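1/ I moved to a new country four years ago and I still learn new things about how people here shop for food. In April I decided to write down everything we spend on it. Every receipt went into one envelope. I want to share what I learned, maybe it is useful for someone.

2/ First, the situation. We are two adults and one child of five. We live in Sudby, in the old part, and the nearest big store is Trostel. There is also a small shop, Pillai, on our street. I believed that I buy almost everything at Trostel and only bread at Pillai.

3/ The envelope did not agree with me. We spent 624 at Trostel and 400 at Pillai. For bread! Of course it was not only bread. It was bread and a chocolate, bread and a juice, bread and "we have no onions."

4/ I don't want to say that small shops are bad. The owner of Pillai was the first person here who corrected my pronunciation in a kind way, and I will always buy from him. But I want to do it with a list in my hand.

5/ About lists. My father always wrote his list in the order of the market, from the gate to the fish. I used to laugh at this. Now I write mine in the order of the store, and I finish before my daughter becomes bored.
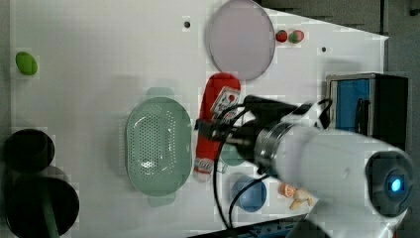
6/ The second thing I learned is about vegetables. In my language we have one word for "it is still good, but only for soup." I could not find such a word in English. If you know it, please write to me.

7/ We had many such vegetables. I bought them with good intentions at the beginning of the week and found them again at the end. So now the evening before shopping is soup evening. I don't follow a recipe. Onion first, then the hard things, then the soft things.

8/ My neighbor Pentti Hakala gave me advice which I did not like in the beginning. He said: buy less than you think is polite. He meant that I cook as if guests will come. It is true. In my mother's house guests always came.

9/ Here guests call two weeks before. It took me a long time to stop feeling hurt by it, and also to stop buying the second chicken.

10/ The third thing is freezing. I freeze bread in slices, herbs with a little oil, and rice in flat bags. I write on each bag with a pen, because I don't trust my memory. Twice I put tomato sauce in the fridge for dinner and it was plum jam.

11/ Somebody asked me last time which app I use. I use paper. I tried Gristis for a few days and maybe it is good for other people, but I forgot to open it. An envelope on the fridge door I cannot forget.

12/ My friend Fatos Vasić does the same with a jar. He puts in the cash for the week, and when the jar is empty they eat beans. His children now ask for beans, so I don't know if the system still works as he planned.

13/ This month I have a new envelope. Pillai is at 62 so far and I have a list in my pocket. Tomorrow is soup, with two old leeks and half of a celery root. If you have an idea for the celery root, I am reading the replies.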